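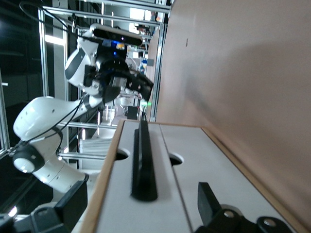

Marar Smoky Citrine Palm Stone

Item no. 3551
Weight: 248 grams
Width: 3.5"
Origin: Kisier
Finish: hand polished

I've been selling stones out of my shop in Baredside for a good while now, and I still get silly when a parcel like this one comes in. This palm stone is from the Marar lot, which I bought on a Thursday afternoon after telling myself all week that I had enough citrine (I did not have enough citrine!). It's a smoky honey color, darker at one end, and when you hold it up to a lamp the middle goes almost the shade of maple syrup.

It's natural color – no heat treatment. A lot of what gets sold as citrine is baked amethyst, and you can usually tell by the burnt orange tips and the chalky white base. I do carry some of that too, it's pretty and it's cheap, but I label it as heated and price it that way. The Marar pieces are the real pale-to-smoky kind.

There are two veils running across the wide end and a small rainbow that shows up when you tilt it toward a window. I should mention a tiny pit on the back, about as big as a pinhead, which you can feel with a fingernail if you go looking for it. The polisher left it alone so he wouldn't lose the shape, and I think that was the right call. No chips or repairs.

I like a palm stone with some heft. The little 100 gram ones are sweet and they fit in a pocket, but this one fills your hand, and the thumb dip is deep enough that you want to keep rubbing it while you're on the phone. People who work with citrine like it for confidence, good cheer and money matters, and I keep mine by the checkbook. If you sit with your stones in the morning, try this one in your left hand with a clear point in the right. It's a bright, sunny sort of pairing and I do it before I open up the shop.

It comes in a drawstring cotton pouch with a card listing the weight and where it's from. If you'd like a stand, the Dalla ring stand in the medium size holds it upright nicely. The small one is too tight, I tried.

Care: lukewarm water, a drop of dish soap, soft cloth. Please don't leave it on a sunny windowsill for months – natural citrine can fade. Moonlight is fine, smoke is fine, salt I'd skip because it gets into that little pit and is a pain to get out.

You'll receive the exact stone listed. There were 27 in the lot and each one has its own page, so if this is too dark for you, have a look at the others (the paler ones are toward the end of the list). Orders in by noon go out the same day, wrapped well. Returns are fine within two weeks as long as it comes back the way it left.

Price includes shipping anywhere in the lower 48.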